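Fetdale Teaching Group
Minutes of the working meeting, October 23, 2024

Present: Yesenia Medrano (chair), Marlene Dantas, Sebastião Prado, Genivaldo Guimarães (minutes)
Apologies: Adalberto Conceição

1. Previous minutes

Accepted with one correction. Item 3 should say that the spare leader arm went to Mimden, not to Idix. Genivaldo will fix the shared copy.

2. Recording status

Marlene reported 162 demonstrations recorded for the tableware tasks. All were done by remote control with the leader arm. She threw out 10 because the operator let go of the handle before the arm was back at its start position. Those will be redone by the same operator.

Sebastião asked if guiding the arm by hand would be faster for the short tasks. Marlene said it is faster to learn, but hands and sleeves get into the wrist camera view and she does not want to mix the two kinds in one set. Agreed to stay with remote control for tableware and to try hand guiding only on the drawer task.

3. Bowls and dishes

Most of the discussion was on this item. Operators find it hard to judge depth when the gripper comes in low over white dishes. The rims and the inside of the bowl look much alike on the monitor, and glare from the lamp makes it worse. Yesenia wants operators to come in from higher up and pause before going down. 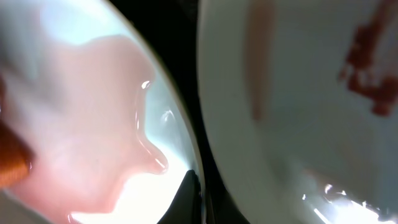 Sebastião pointed out that a pause gets recorded along with everything else and the arm may learn to stop there for no reason. Marlene suggested a slower approach with no full stop. She will record 8 demonstrations that way and compare them with the ones we have. The lamp will be moved to the other side of the table first, and its new position marked with tape.

Genivaldo asked if dishes with food left on them should be kept apart from clean ones. Yesenia said no, they belong in the same task, but the operator should write down what was in the bowl at the start. The log sheet has no space for this now. Genivaldo will add a column.

4. Remote link

The delay between the leader arm and the robot was noticeable again in the afternoon sessions. Sebastião thinks it comes from the video stream sharing the office network. Ouazzani has quoted for a separate switch. Yesenia will approve it if delivery is in October. Until then, afternoon sessions are limited to tasks with no liquids.

5. Operator training

Up to 4 new operators will start next month. Each one will watch a full session, then practice with empty dishes before anything is saved. Adalberto had sent a note asking that new operators also learn to clear a fault on their own. Agreed. Marlene will write one page on it.

6. Actions

Marlene: redo the rejected demonstrations, record the slow approach set, write the fault page.
Sebastião: move the lamp, measure the delay in the morning and in the afternoon.
Genivaldo: correct the previous minutes, add the log sheet column.
Yesenia: reply to Ouazzani about the switch.

7. Other business

Idix asked to sit in on a recording session. No objection. Yesenia will offer them a morning.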